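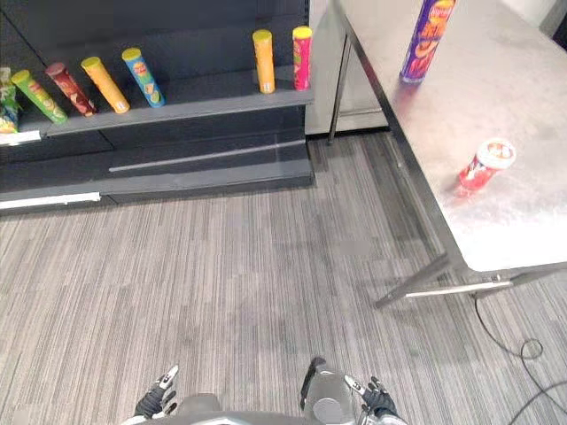 The Stunditz cell is a small shelf-stocking cell in which a two-armed robot moves snack canisters between a steel table and a retail shelf. It was first laid out in September by Gheorghița Enache, who wanted something that a newcomer could set up without much help, and its everyday upkeep was later written down by Roxana Bogdan in a friendly little handbook that is still passed around. The layout is plain enough: a gray shelving unit on one side, a stainless steel table on the other, and a stretch of striped carpet left open between them, so that both hands can hang low at the start of a run. Canisters may stand upright or lean against one another on the shelf, as the handbook treats both as fair starting positions.

Setting up

The shelf goes in first and the table is brought to it, never the other way around – a rule Bogdan repeats on two separate pages. Once the table is in place, its height is checked against the shelf, the carpet is marked at the table legs, and the arms are taken slowly through their full reach with the hands empty. The whole routine has nine steps, and a patient person working alone can get through it before lunch. 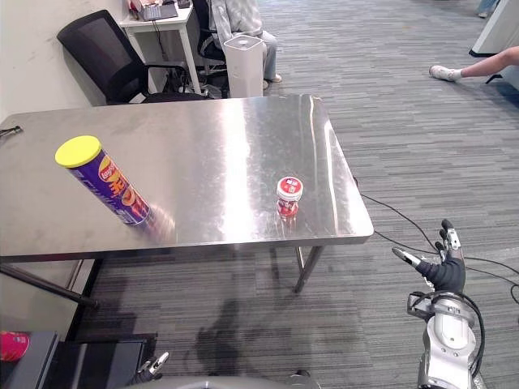
Does the cell have to be set up again every time the table is moved?

Only the table steps are repeated. The shelf keeps its settings, and the person on duty lines the legs up with the carpet marks, checks the height and runs the arms through their reach once more.

Care and repair

Most of the looking after concerns the hands. Gloves wear at the fingertips long before anything underneath them does, and the handbook asks for a change every seven days, or sooner if a seam begins to open. The wrist screws are checked at the same time,

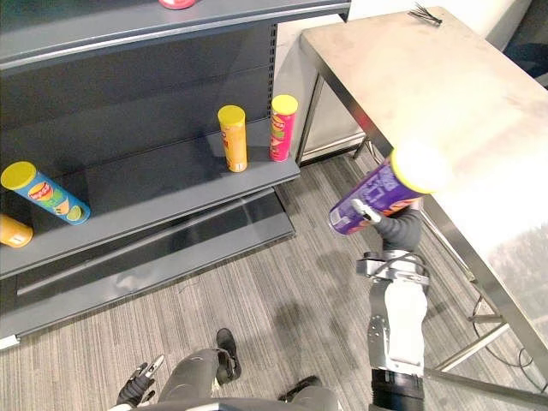
with the arm lowered and the power off, and any screw that turns under light finger pressure is taken out, cleaned and put back in. Cables are looked over last, from the table end outward. The longest stretch between repairs in the logbook is 1,214 runs, ended by a worn wrist strap on the right arm, and the entry for December 15, 2018, records the new strap going on.

See also: Trokton wrist, Pruvus handbook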